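Keeping the repair shop open in Lillham

2019-10-06

The woman who runs the repair shop on the corner in Lillham has been mending household things for most of her working life. She took over the lease in April, when the previous owner retired, and asked that her name be left out of this piece. "People know where I am," she says. "They don't need to know more than that."

Most of the work is small. Kettles, lamps, sewing machines and radios come in over the counter in carrier bags. She charges a flat fee to look at each one and takes it off the bill if the repair goes ahead.

"Half the lamps only need a new plug or a new switch," she says. "I tell people they could do it themselves. They still leave it with me."

The rent is 700 pounds a month, and in a slow month the lamps and kettles do not cover it. Sewing machines do. She has mended 128 of them so far, many brought over from Hemmin, where the last shop of the kind shut two years ago.

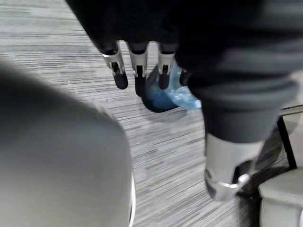
Silver joints and black fingertips, with something blue on the floor.

Parts are the main trouble. Older machines can be kept going with pieces taken from scrapped ones, and she has shelves of these at the back, sorted by maker. Newer goods are harder. Some are glued shut and others need a part that is sold only as a whole unit.

"A man brought me a food mixer with a broken gear. The gear is the size of a coin. They wanted him to buy the entire motor."

She would like to take on a school leaver for two days a week, and has asked the council whether there is any money for training. She was told to expect an answer after Christmas.

For now she works alone, from nine until four, and closes on Wednesdays to collect parts from Hemmin. "I usually come back with more than I went for," she says.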